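# Cuseck Mystery Index

A plain-text catalog of detective and mystery fiction published in English before 1930. Each row is one book or one magazine serial, with its author, first publication, type of detective and a short note on the plot. No full texts are included.

Maintained by Iwona Tokarz. Last updated 2022-09-22.

14 shares | 3 comments

## What is in it

The index has about 2,000 entries. They come in 4 files, all tab-separated and saved as UTF-8:

- `books.tsv` has novels and story collections
- `serials.tsv` has works that ran in magazines or newspapers
- `authors.tsv` has legal names, pen names and dates
- `links.tsv` connects serials to the books they later became

Short stories are listed only when they were printed as a separate volume or ran over more than one issue. Stage plays are left out, even where the play came first and the novel was written from it. Novels made from plays are in `books.tsv` with `from_play` set to `y`.

## Columns in books.tsv

- `id`: a number that never changes, even if the title is corrected
- `title`: as printed on the title page of the first edition
- `alt_title`: the British or American title when the two differ
- `author_id`: matches `authors.tsv`
- `year`: year on the title page, or on the copyright page if the title page has none
- `detective`: police, private, amateur, nurse, lawyer, reporter or none
- `setting`: country house, city, village, ship, train, hospital or other
- `from_play`: y or n
- `note`: one or two sentences, no more

The `note` column gives away the ending in some rows. Those rows start with the word SPOILER in capitals, so they can be filtered out before the list is shown to readers. The older notes were checked for this in January, but a few may have been missed.

## How entries were made

The first list was typed from the card catalog of the Dindov reading room, which has a large shelf of cheap reprints. Titles were then compared with publishers' advertisements bound into the backs of other books. Where the two disagreed, the title page won. Where no title page could be seen, the row has a question mark after the year.

The detective and setting columns are judgment calls. Two readers filled them in separately and settled the differences by talking them over. A book with both a police officer and an amateur is listed under whichever one explains the crime at the end.

## Pen names

Many writers of the period used more than one name, and a few names were shared by two people. The index keeps one row per person in `authors.tsv`, with all names in the `names` column, separated by semicolons. Joint authors get a row of their own as a pair. House names owned by a publisher are marked `house` and are not tied to a person unless a contract or letter says who did the writing.

## Known problems

- Coverage of Australian and Canadian publishers is thin.
- 7 serials are missing their final installment, so the ending in the note comes from the later book.
- Reprint dates were sometimes entered as first dates in the 1890s rows.
- The `hospital` setting was added late, and older rows may still say `other`. 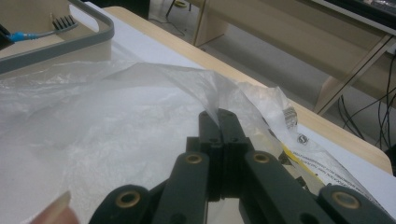
Can a book appear in the index more than once?

Each book has a single row in `books.tsv`, whatever titles it was sold under. If it also ran as a serial, the serial has its own row in `serials.tsv`, and the two are joined in `links.tsv`.

## Using the files

Any spreadsheet program will open them. Set the separator to tab and import the year column as text, or the question marks will be lost. The Tronis script in the `tools` folder prints a reading list by author or by setting.

## Corrections

Send the `id`, the column and the new value, along with where you found it. A photo of the title page is enough for dates and titles. Changes to the detective column need a chapter number. Corrections are added in batches, and the old value is kept in `changes.txt`.

## License

Free to copy and reuse with credit to the Cuseck Mystery Index. The notes may be shortened but please leave the word SPOILER in place.

3 comments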